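Press accreditation at cross-border summits: where consular protection ends
Speaker notes, afternoon session

Slide 1. Scope
Start without the biography slide. The talk covers reporters who cross a border to cover a government meeting and are stopped, held or sent back while doing so. It leaves out resident correspondents, who fall under a separate permit system in most states.
Working case throughout: the Limusmont ministerial meeting, held in January, with press admitted through the Brarau crossing.
Say early that the case is used for its paperwork. The politics of the meeting are for another session.

Slide 2. What accreditation does
Accreditation is permission to enter a venue. It is issued by the host ministry or by a contractor acting for it. At Limusmont the contractor was Samano, which handled applications, photographs and badge collection.
925 badges were issued. Leave the figure on screen while explaining the two classes: venue and perimeter.
A badge gives no immunity. Police at an outer cordon may treat the holder as they would any visitor, subject to domestic law and whatever treaties the host has signed.
Pause here for people who have assumed otherwise. There are usually a few.

Slide 3. The consular rule
Article 36 of the Vienna Convention on Consular Relations. A detained foreign national must be told, without delay, of the right to have their consulate informed. If the person asks for it, the authorities must pass the message on.
Points to stress:
The right applies to arrest, prison, custody pending trial and detention in any other manner.
"Without delay" has no fixed number of hours in the text.
The consulate may visit and arrange legal help. It can't order a release.
Dual nationals: many states decline to recognise the second nationality on their own soil. Advise delegates to check before travel.

Slide 4. Sequence at the Brarau crossing
Keep this slide slow. The audience will want to copy it down.
Crew arrives with badges and equipment list. Customs accepts the list. Border police query the entry stamp of one member. The crew is moved to a side office and held there for 13 hours. No consular notice is given until the embassy rings the crossing itself, after a call from the employer.
The host government later described this as "administrative waiting". Explain why the label matters: if the person wasn't free to leave, the label doesn't settle the question of detention.
Don't speculate on motive. If asked, say the file doesn't support a finding either way.

Slide 5. The diplomatic response
Two notes were sent. The first asked for facts and a written timeline. The second, sent after a partial answer, recorded a protest and reserved the sending state's position.
Explain the difference between a note verbale and a public statement. Ministries often use the first to keep the second in hand.
The joint statement by partner governments came later and used softer wording ("regret", "look forward to clarification"). Read both phrases aloud and move on.

Slide 6. The Rudd checklist
Rudd is the desk procedure now used by several newsrooms for foreign assignments. Go through only the parts that concern consulates:
Register the trip with the home ministry before departure.
Carry the duty number on paper. Phones may be taken.
Agree check-in times and a named point at which the desk rings the embassy.
Keep a copy of the equipment list stamped on entry.
Write down the time of every request made to an officer, and the reply.
Mention that the stamped list did more for the Brarau crew than the badge did.

Slide 7. Open points
3 matters remain unsettled: whether contractors such as Samano owe any duty once a badge is issued, whether perimeter badges should state the holder's nationality, and who pays for a missed return flight.
Take the contractor point first if time is short. 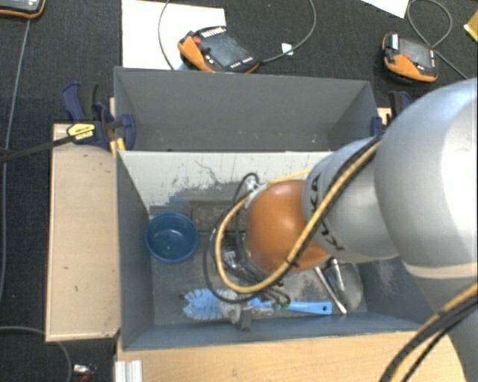

Slide 8. Questions and sources
Allow the remaining time. Treaty text and the two notes are in the handout, in date order. Repeat each question into the microphone for the interpreters.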